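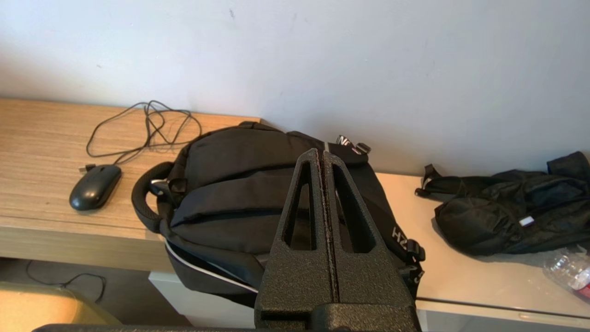 Issue 11

January | By Loredana Orlandini

I caught the founder of Stiltard over a flat white, and she was already laughing about passwords. "Everyone's got a favourite," she told me, "and everyone uses it 30 times!" (Guilty.) Her new tool, Skakine, flags reused logins before staff get stung, and three councils have signed on. I asked what keeps her up at night. "Old printers," she said. "Seriously, go and check yours." So I did, and mine still had the factory login – whoops!

Last updated 3 pm

Contact Firklow | Back to top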